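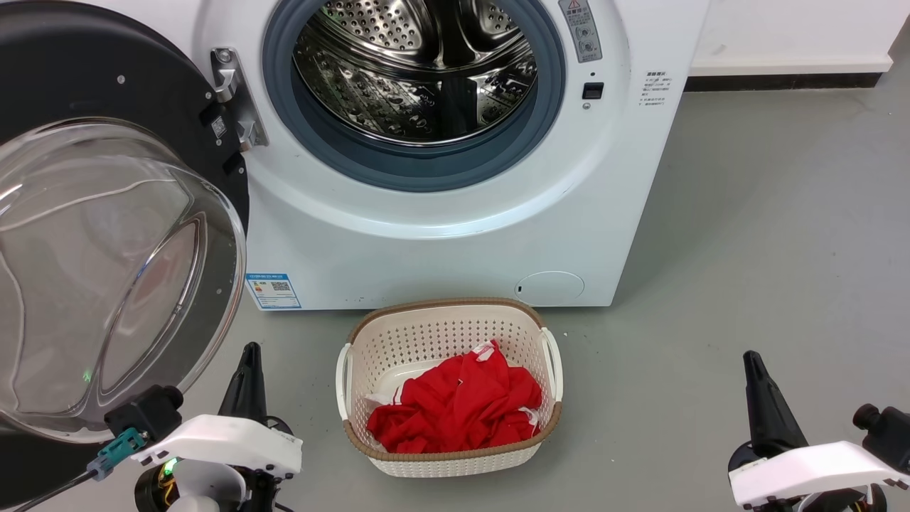
Most of the argument about teleoperated demonstrations is about volume, and I think it should be about what the operator does in the pauses. A demonstration of loading a washer is usually scored on the motion: reach, grasp, lift, transfer, release. The intervals between those phases get trimmed in post-processing as idle time. Consider the starting state of a typical laundry episode. The door is already wide open, the drum appears empty, the basket sits on the floor directly in front of the machine, and both grippers are low and open on either side of it. In the basket there is a crumpled red garment with a piece of white cloth partly under it. Before the first motor command, the operator has a decision to make about those two items, and the log records it as nothing at all.

A person standing over the basket would make that decision in well under a second. An operator working through head and wrist cameras takes longer. She has to judge whether the white edge at the top of the red fabric belongs to the red garment or to something else, whether a pinch near the rim will bring up one item or two, and whether bringing up two matters. Then she moves. If the pause is cut, the policy is trained on confident motion from an ambiguous view, and it learns the confidence.

I reviewed 3,256 episodes from the Udthorpe set last April, all of them bimanual, all of them household tasks. The trimming script removed any interval in which joint velocity stayed under a threshold for more than 2 seconds. On rigid-object tasks this did little harm. On fabric it removed the portion of the record that separated good operators from average ones. Glenys Rutherford, who ran operator training on that project, had been telling her people to stop and look before every grasp on cloth. They did as they were told, and the script deleted it.

The usual defense is that a behavior-cloned policy can't learn from stillness, and that leaving idle frames in produces a policy that stalls. This is correct as far as it goes. A policy with a short observation history sees a stationary arm, predicts a stationary arm, and stays there. I have watched one hover over a basket until the time limit. But the stall is a modeling problem, and deleting the evidence doesn't solve it. Annotating the pause is cheap. Mark the start and the end, and have the operator say one short phrase about what is being decided – "one piece or two" is enough. The segment can then be masked out of the action loss and kept for whatever model is choosing the grasp.

Digby Dunstan disagrees with me on this, and his position deserves a fair statement. He holds that hand-guided teaching, with the demonstrator's own hands on the arm, avoids the problem at its source. The demonstrator sees the cloth directly, feels the load as it comes off the basket, and pauses less. His Iltdale recordings bear this out: they are shorter and smoother, and new demonstrators need less practice. My objection is that the demonstrator's eyes are better than the robot's cameras. A grasp chosen with information the policy will never receive is a poor label for that policy. Remote operation through the robot's own views is slower and more tiring, and the slowness is a fairly honest measure of how hard the task is from where the robot sits. Hand guiding two arms at once over a basket at floor level is also hard on the back, though that is a secondary point.

There is a cost to what I am proposing. Spoken annotation slows collection, and operators paid by the episode will resist it unless the rate changes. A project that wants 500 usable episodes in a month will be tempted to take the clean motion and move on. I would accept fewer. The extra episodes mostly repeat the transfer into the drum, which current policies already handle tolerably once the cloth is in the gripper.

What I would ask of anyone publishing a fabric dataset is modest. Release the untrimmed logs alongside the trimmed ones, state the velocity threshold, and say whether operators worked from the robot's cameras or from their own line of sight. Udthorpe kept its raw logs, so the pauses there can still be recovered. The Iltdale recordings were trimmed at capture.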